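Let the neighbors vote

I have lived in Clestisside for many years with a foreign passport, and I pay the same local taxes as the family next door. In May our town held a consultation on one question: should foreign residents have a vote in local elections? There were 2,251 ballots, and 1,533 of them said yes. I could not cast one. I waited at home on that Saturday and cooked too much soup.

The council now says that the result is only advice, and that national law must change first. About the law it is right, and I don't ask the mayor to break it. But the council can write to the parliament, as Brernis already did, and it can open its own advisory boards to us tomorrow morning. For the boards no law is needed. The rule that keeps us out is a local rule, 32 years old, and the council may cancel it in one evening.

Some opponents say that a person who wants to vote should become a citizen. I respect this argument, and for some people it is good advice. For others it means to give up the passport of the country where their parents are old and sick. I think it is a high price for having an opinion about the bus to Stututano.

Others are afraid that we will vote as one block. We are 187 adults from many countries, and we could not agree even on the date of the summer picnic.

The council has offered a middle way, a yearly meeting where foreign residents can speak and nothing is decided. I have been to such meetings in another town, and I know how people stop coming after the second one. A town needs more than one side holding it. With a dark blue sheet over a cream mattress pad, one hand tool can pinch the cloth in the middle and another can draw it tight to the right, and still the lower edge sags. I would like the council to look at its lower edge. We live there, and we are ready to take hold of it.

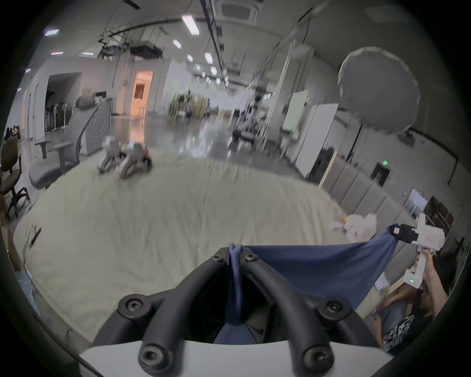
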